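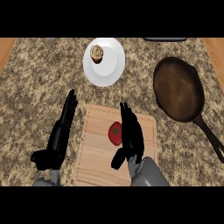

Bimanual kitchen sim, teleop with gloves: what do you do with the arm that isn't working?

kpringle
Posted in: Teleoperation and demos

So I've been recording demos in our kitchen sim since April, two arms with the multi-fingered hands, me in the headset and gloves. Counter has a plate with a cupcake on it, a skillet over to the right, and a cutting board up close with a tomato. I'm up to 200 episodes and I thought I was getting pretty smooth!

Then I trained on them and the policy is weirdly nervous. The right hand goes for the tomato fine, but the left one drifts all over the place, and in a bunch of rollouts it wanders up and noses at the plate like it wants the cupcake. I'm pretty sure that's me. When I'm concentrating on my right hand my left just kind of floats wherever (try it, you can't hold it still for a whole session).

Do you park the idle arm? Freeze it in software? Or record it as is and hope more data washes it out?

cairns_c
Freeze it. We have a foot pedal that locks whichever arm you're not using, and the wobble went away in one afternoon of recording. More data won't wash it out if every episode has the same drift in it. You're teaching the drift.

latley_lurker
Disagree with the pedal, sorry Calum. We tried that and got a policy with a dead left arm. It learned that the left arm holds still whenever the right one moves, and then on the handover task it just sat there. If you ever want both hands on the same object you need some natural motion in there.

cairns_c
Your handover demos should have taught it that, though. How many did you have?

latley_lurker
23. Yes, I know. Still!

NusratG
Kenna, where does your left hand rest at the start of each episode? If it begins near the plate, hovering over the counter with the fingers pointed up that way, it doesn't have far to wander. I'd start it lower and farther out to the side, and I'd start it in the same spot every time. I do a little reset where both hands have to sit inside a marked zone before recording kicks in.

kpringle
Ohhh. Yeah, it's hovering left of the board with the fingertips reaching toward the plate. I never thought of that as a choice, it's just where my elbow is comfortable. And no, I don't have a reset zone, I hit record and go.

vendula_k
I'd look at the right hand too. If you park it over the board right beside the tomato before you begin, you're skipping the whole approach. Ours was great from that one pose and hopeless from anywhere else. I re-recorded with 8 different start poses and it got much better, and I only needed three evenings for it.

cairns_c
+1 to that. Also move the skillet around between episodes, or at least turn it. That handle sticks out toward the corner and sooner or later a wrist is going to swing into it.

latley_lurker
Or leave the skillet alone until the tomato works. Change everything at once and you won't know what fixed it.

kpringle
OK, plan for tonight: reset zone first, left arm lower, mix up the right arm start, skillet stays put for now. No pedal yet, but Calum, can you tell me which one you use? Mine would have to survive my dog.

cairns_c
It's an old sewing machine pedal wired to a USB board. I'll send you the wiring when I get home.

NusratG
Keep the old episodes, by the way. You can trim the first couple of seconds and some of them might still be usable.

kpringle
Trimming now. There's one where I scratched my nose halfway through, so that one's going in the trash.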